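Home My Tickets Knowledge Base Contact

Ticket 34-200: Marks on plaster wall, back storeroom
Opened by: Jade Entwistle
Status: Reopened

Jonas closed this in January with the note "cleaned, no further action." I'm reopening it. The wall still has gray smudges and scuffs all over it, and the small brown stain up high is there with its streak going off to the right. If that's clean, I'd like to know what dirty was.

I also don't buy the damp theory. Rosalba read the wall with the Trostora meter in three places and got 13 every time, same as the hallway. Damp would show a difference somewhere.
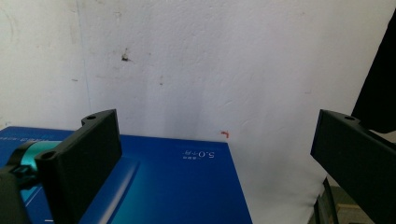
The orange-red mark low down, the little hook shape, is a separate thing in my opinion. It's much sharper than the gray ones and looks like pencil or crayon to me. Please don't put it in the same line of the report as the stain.

Reply, Jonas Berchtold: We used Wullovora cleaner, one pass, soft cloth. Stain may be under the paint. Suggest stain blocker and a repaint.

Reply, Jade Entwistle: "May be" is what we had last time. Try a damp cloth on the orange mark first and write down what comes off. Then a test patch of blocker on the brown spot, left for a week. I'm not approving a full repaint on a guess.

Assigned to: Aldo Ferraro
Next step: test patch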